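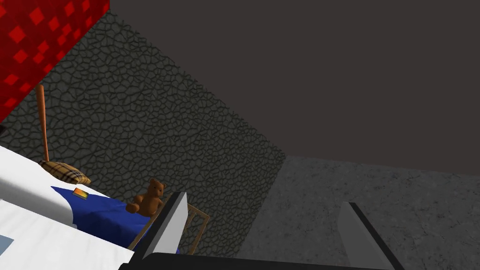 The Pernham Bus

Late again. Asabe Fashola ran the last bit with her coat open and the bag banging on her hip and the bus was there, engine on, doors shut. She hit the glass with the flat of her hand. The driver looked at her. Looked at his watch. Opened up.

"Pernham?" she said.

"Eventually."

She paid and went down the back, past a lad asleep with his mouth open, past two women with a cake box across both their laps. Sat. Breathed. The letter was still in her pocket, she checked it twice before they'd got to the roundabout.

It had come on the Tuesday. Typed, which wasn't like him. Her uncle Ekpo wrote on anything, backs of receipts, the inside of a cereal packet once, all of it in capitals with the pen pressed so hard you could read it with your thumb. This was typed and it said, the house is sold, come and get what you want before the end of March, bring boxes. Then his name. No love from, no how is your mother.

She hadn't brought boxes. She'd brought one bag, and the bag had her lunch in it.

The road went up after Breltunmont. Everything did. Fields, a garage, a chapel with a for sale board, then the long pull through the trees where the bus dropped a gear and groaned and you could of walked quicker. She used to be sick on this road. Every summer, same bend, her mother holding a carrier bag under her chin and telling the other passengers she was fine, she's fine, she's only hungry.

Five summers. Then none. There'd been a row, and Asabe had been eleven, and no one tells an eleven year old what a row is about. She'd heard her name in it. She'd heard the word money, and the word river, and her mother saying down the phone very quietly you were meant to be watching her.

She remembered the river. She didn't remember anything happening at it.

The women with the cake got off at the crossroads. One of them held the lid down with her chin while she climbed down the step.

"Mind the step," the driver said, too late.

Pernham was shut. It was half past two and the whole high street had its blinds down, except the chip shop, which had a chair in the doorway to stop anyone coming in. She walked up the hill. The house was smaller. She'd been told it would be, everyone says that, but it was smaller in a way that annoyed her, like it had done it on purpose.

He opened the door before she knocked.

"You're thin," he said.

"You're old."

"Where are your boxes?"

"I forgot."

He made a noise in his nose and went back down the hall, and she followed him, and it smelled the same. Paraffin and onions. She had to stop a second with her hand on the coats.

In the kitchen there was a dog she didn't know. Brown, low, one ear gone soft. It looked at her and put its head back on its feet.

"That's Enano," said Ekpo. "He came with the name. Don't give him anything."

She gave him the crust off her sandwich when her uncle was at the sink.

"So who bought it?"

"A couple. They want to knock through."

"Knock through what?"

"Everything, I think. He kept slapping the walls." He slapped one himself to show her. "Like a man buying a horse."

"And where are you going?"

He didn't answer that. He filled the kettle, and it was the same kettle, she'd have sworn to it, and he stood with his back to her while it worked itself up. His cardigan had a hole at the elbow and the shirt underneath had a hole in the same place.

"Upstairs first," he said. "The back room's yours. Whatever's in it. Then tea."

The back room had her bed in it. Just a bed, narrow, stripped, with the mattress folded over on itself. A shelf. A jar of buttons. A row of paperbacks gone orange. On the sill, a torch and a tin.

She opened the tin. Bus tickets. All of them, it looked like, every ticket from every summer, hers and her mother's, in a rubber band that broke when she touched it. Under those a photograph of her on the river bank in a yellow swimsuit, squinting, both front teeth out. Under that an envelope with her name on, capitals, pressed hard.

She sat down on the slats.

It wasn't sealed. There was a building society book in it, thin, blue, and her name again on the first page in somebody's neat office hand. Twelve pounds, and then twelve pounds, and then twelve pounds. All down the page, all down the next one. It stopped for a bit one winter and went on again in the spring. It went on after the row. It went on after she left school, after she'd moved, after she'd stopped sending him a card at Christmas and told herself he wouldn't notice.

Downstairs the kettle was screaming and he was letting it.

She read the last line. Last month. Twelve pounds.

She went down with the tin under her arm. He had two cups out and was cutting bread he hadn't been asked for.

"What's this," she said.

"It's a book."

"I can see it's a book."

"Then you know what it is." He buttered right to the edges. He always did that. "Your mother said I was to have nothing more to do with you. So I asked the man at the counter if he could do it without me. And he said no, somebody has to bring it in, so I brought it in."

"She said you weren't watching me."

"I wasn't."

The dog got up, turned round, lay down again.

"I was asleep," Ekpo said. "It was hot. I'd been on nights. You went in up to here," and he put the butter knife against his own neck, "and you stood there. You didn't shout. I woke up and there was your head. Just your head, on the water, looking at me."

"I don't remember that."

"No. Well." He put the knife down. "You weren't frightened. You said, uncle, there's a fish. I walked in with my shoes on."

She tried to get hold of it. Water, a fish. Nothing came. There was the yellow swimsuit but that was only the photo.

"Was there a fish?"

"I didn't look, Asabe."

They drank the tea. It was terrible tea, he'd left the bags in. Outside somebody was trying to reverse a van up the hill and somebody else was shouting left, left, no, your other left.

"Where are you going, though," she said.

"There's a place by the station. It's a room. They do your dinner."

"Do they take dogs?"

He looked at the bread.

"I've got a yard," she said. It came out fast. "It's not a big yard. It's got a wall and a bin in it. I'm out till six most days but the woman downstairs is in, she's always in, she likes animals, she had a goose."

"A goose?"

"In the yard. Before me."

He thought about the goose for a while. She could see him doing it. Then he went out in the hall and she heard him moving coats about, and he came back with a lead and a bag of biscuits and a blanket that stank, all of it already packed together, already tied up with string.

"You'd got that ready," she said.

"I told you to bring boxes."

The last bus was ten to six. He walked down with her, slow, one hand on the garden walls. He'd wrapped the jar of buttons in newspaper and she had that in her bag on top of the tin and the book. Enano stopped at every gate. At number 54 a boy leaned out of an upstairs window and yelled his name, the dog's name, and the dog didn't look up.

"He's deaf that side," said Ekpo.

Same driver. He looked at the dog, looked at the blanket.

"He'll be sick on the bend," Asabe said. "I've got a bag."

"Sit at the front, then."

She sat at the front. She wanted to say something out the door, something decent, and she had it half ready, but her uncle was already bent over telling the dog to behave, telling it in capitals, finger up, and then the doors went. He stayed where he was with his finger up. She waved the wrong hand, the one with the lead in it, and the dog's head went up and down.

They went down through the trees. The lights came on inside the bus — a bit green, one of them flickering — and you couldn't see out much after that, only when the hedge stopped. She held the carrier bag under his chin.

"He's fine," she told the man across the aisle. "He's only hungry."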